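09/11/2024, Astville bench room

Table resurfaced this morning, Feven Derese and me. Notes mostly so the next person doesn't redo the measuring.

**Surface**

- Old cardboard came up in strips. Adhesive residue scraped with a plastic blade, then wiped down twice. No solvent near the mounting plate.
- New sheet is single-wall, brown, smooth side up. Cut 30 mm short of the rail on the operator side so the edge can't lift when someone leans on it. Previous sheet was flush and curled by December of last year.
- Held with double-sided tape at the perimeter and one strip down the center. The center strip is new. Without it the sheet domes when the room gets humid, and small parts rock on it.

**Grid**

Blue tape again. We discussed pencil lines, which are more accurate and cost nothing, but they can't be read from the side bench and they smear. Tape it is.

Procedure, as done:

1. Snap a reference line parallel to the front rail. Measure from the rail, never from the cardboard edge. The cardboard edge is hand cut.
2. Mark the pitch on both sides with the steel rule, then lay all the lines in one direction before starting the other.
3. Pull the tape taut, set down the far end first, press from the middle outward. Feven's method. Mine left a slight bow in the first line and we pulled it up.
4. Check diagonals on the corner cells. Worst difference was 2 mm, which is fine for placing things by hand.

Tape stock: the Murkitz roll ran out partway and we finished with the Kazmi one. Widths match by caliper. The Kazmi tape has less tack and may need re-pressing along the front, where sleeves drag over it. To check in a week.

One leftover scrap is still stuck down at an angle inside a cell on the left. Leave it or peel it slowly – pulling fast takes the top ply of the cardboard with it, as I found on the other side of the table.

**Bin**

The blue plastic bin goes back to its usual spot, slightly left of center and toward the conveyor. I'd like the position tied to grid lines eventually. For now it is set by eye. Things to know:

- It slides more easily on new cardboard than on the old sheet. Tried a square of shelf liner underneath, which helped but raised one corner. Removed it.
- The front is slanted, so quote distances to the base of the front wall and not the lip. Beca Voyle's drawing for Grevivico uses the lip, and that explains the disagreement we had over it.
- Tall items at the front can be seen from the bench, flat ones can't. Put flat ones at the back.

Near part of the table stays clear between sessions. No mugs, no rules, no tape rolls on the grid.

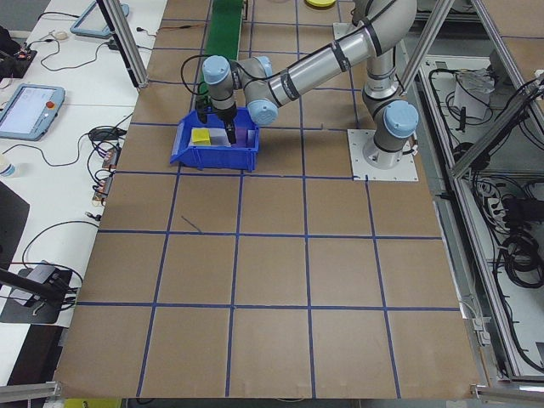
*Table with new surface and grid. Bin in position in front of the green conveyor, yellow block at left inside it, white and pale purple item next to it.*

**Open items**

- Label rows and columns. Feven wants letters along the front and numbers up the side. Labels should go on the rail and not on the cardboard, so they survive the next resurfacing.
- Side bench is crowded again. Both pendants live there, plus the mouse, so there's no clear place to set a clipboard. Beca to look at a shelf.
- Order tape, 2 rolls, same width. Ask whether Murkitz still sells the higher-tack one.
- Spare cardboard is behind the door, stored flat. Enough for one more full sheet. Offcuts are fine for patches but the flute direction has to match or the seam shows under the tape.

Total time almost 2 hours including scraping. Scraping was most of it.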